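Home | About us | Work with us | Workshop bookings | Contact

Wanted: bench staff to trial a robot arm with us (paid, part time)

Posted 3 October 2019 by the Ellevari packing team

4 comments | 15 shares

Hi all! I run the packing benches at Ellevari in Burura, and I'm after 10 people for a paid trial starting in December. If you've ever packed, sorted, picked or put things back where they belong for a living, I'd love to hear from you (and if you haven't but you're keen, keep reading anyway).

We're bringing in a robot arm to share the sorting work. It'll do the dull part, which is picking up odd items one at a time and moving them across to the next table. What I don't know yet is what that does to everybody's day. Who decides when it stops? Do you get more time for checking orders, or do you just end up standing there minding it? I've done this job long enough to have some strong opinions, but I want yours, and so does Gajewski, the firm setting up the arm for us.

What you'd be doing: two shifts a week at the Cundcombe Road site, working beside the arm and swapping between packing, checking and supervising. At the end of each shift we sit down with a cuppa for 15 minutes and you tell us what slowed you down, what felt odd and what you'd change. Grumbling is very welcome! Before you go anywhere near the real thing you'll get a go on the simulator, where the jobs are all laid out on screen and you can learn the stop and restart steps at your own pace.

You don't need any computer skills. You do need to be 18 or over, okay on your feet for a few hours and happy to speak up in a group. Current staff can apply too, and your normal hours are safe if you do. Trial shifts are paid at the usual bench rate plus the training loading, and we'll cover your parking.

To apply, drop a note in at the front office or send it through the contact page. Tell me what work you've done, which days suit and one task you'd happily never do again. I'll get back to you within 48 hours, even if it's a no. If you'd like to see the benches first, just say so in your note and I'll find a time to show you through.

A peek at the simulator:

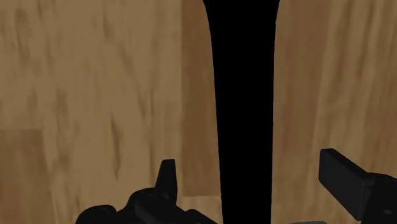
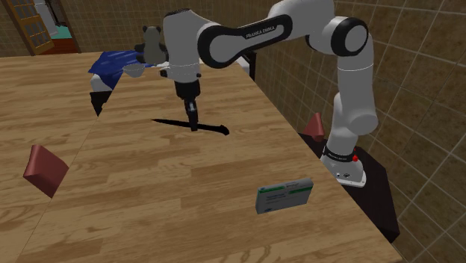
Simulator views: the gripper fingers close up (first) and the arm over the wooden table (second).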